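# Wire shoe rack vs. a tray by the door – where do your slides live?

**skurthorpe_mom** wrote:

I've been going around in circles on this since February, so I'm bringing it to you all. 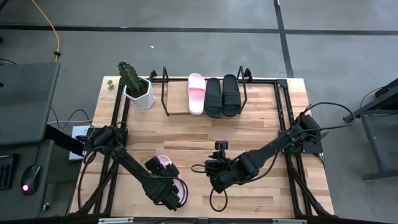 We have two pairs of slides in this house that get worn constantly, a pink pair and a black pair, and for years they lived wherever they came off. Usually the middle of the hallway, one sandal pointing at the kitchen and the other one under the radiator. I finally bought one of those black metal racks made of bent rods, and I do like it. It's light, I can sweep under it, and having the pairs side by side with the toes facing away means I can step right in on my way out to the trash cans.

My question is whether an open rack is really the best thing for slides, or whether I should have gone with a plain boot tray. My husband thinks the rack is overkill for four sandals. I think he would say that about any rack!

---

**Kolten46** wrote:

Team tray, sorry. Slides have no heel to hook on anything, and on every wire rack I've owned they ended up skating off the back the minute somebody tossed one on in a hurry. We have a rubber tray 75 cm long (bought it while we were living overseas, hence the centimeters) and the kids just kick their shoes in its general direction. More than half land. I call that a success and go make dinner.

---

**AmbrosHolzer** wrote:

I have to stick up for the rack here. A tray holds every drop of water that comes in with the shoes, and foam soles sitting in a puddle get that smell, you all know the one. With bent rods the air gets underneath. Ours stands by the back door and the pool sandals go on it all summer long, and I haven't had to scrub a tray in years.

As for skating off the back, set the sandal down with your hand. It takes 2 seconds.

---

**Kolten46** wrote:

Ambros, you are welcome to come over and explain "set it down with your hand" to a six-year-old who needs the bathroom.

---

**mazurek_lane** wrote:

Ha! I'm somewhere in the middle, I guess. We use a rack for the grown-ups and a basket for the kids, and everyone is reasonably happy except the dog, who isn't allowed near the basket anymore.

One thing I'd add for the original poster – keep the pairs together and don't mix colors just to make things fit. I used to squeeze singles into whatever gap was left and then spent my mornings hunting for the other half. Now a pair goes up together or it doesn't go up at all.

---

**AmbrosHolzer** wrote:

I'd go along with that. I still wouldn't do the basket, though. Things at the bottom of a basket are gone until spring.

---

**skurthorpe_mom** wrote:

Thank you, this is all so helpful, even the parts where you disagree (especially those, maybe). I think the rack is staying, and I may put a small mat underneath for rainy days, which ought to cover the puddle question too. Kolten, do you remember who made your tray? I might get one for the garage, where the gardening clogs are a whole separate problem.

---

**Kolten46** wrote:

No label left on it, I'm afraid. Any rubber one with a raised lip will do. Measure your doorway first, ours blocked the garage door by almost an inch and I had to move the recycling.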